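Why I gave up on the car and started taking the night bus

So I finally sold the car in November. It had been sitting outside the house in Drundoton doing not much more than collecting leaves, and when the repair quote came back at $665 I just laughed and put an ad up that same evening. It went in two days!

People keep asking how I get to my sister's in Zotusmont now. The bus! The number 12 leaves from the stop by the old Inico building, goes all the way out through Cheetham (where it waits forever, bring a snack) and drops me a short walk from her door. I'd lived here for years and had no idea it ran that late. 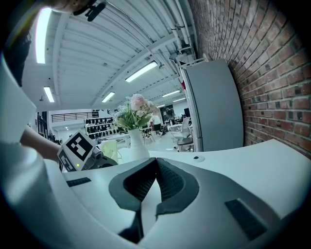
White clothing, gray grips.

The first trip was a bit of a mess, I'll admit. I didn't have the right change, I sat on the side with the broken heater, and I got off one stop too early and had to walk along the main road with a lasagna in my bag. But I read half a book on the way. Half a book! I hadn't read anything longer than a cereal box since spring.

Now I have a system. Back row on the left, thermos between my feet, big scarf – the one that doubles as a pillow. I get on at 9 at night and the regulars nod at me. There's a man who always has a crossword going and a pair of nurses who share a bag of chips and never talk.

What I do miss is the trunk. Hauling a sack of potting soil on a bus is no fun, and I've had to learn to buy groceries like a person with two arms. I also miss singing, loudly and badly, with the windows up.

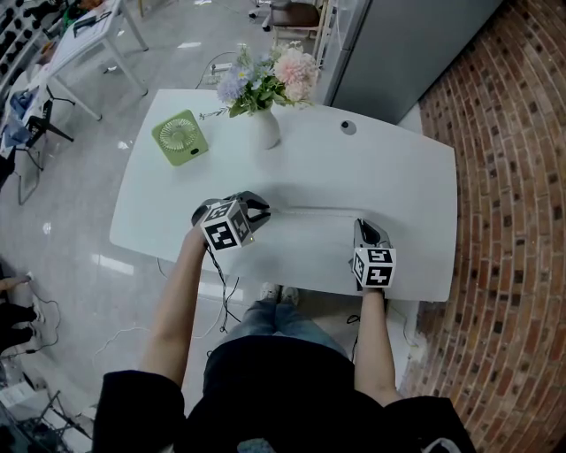
My sister, for the record, thinks I'll have another car by summer. She says the bus is all very cozy until you miss the last one in the rain, and that she isn't driving out to Cheetham in her slippers to fetch me.

She may have a point about the rain. The monthly pass is $39 though, and I used to spend more than that on gas without going anywhere interesting. I've already bought the next one, and I'm halfway through a very fat book about lighthouses.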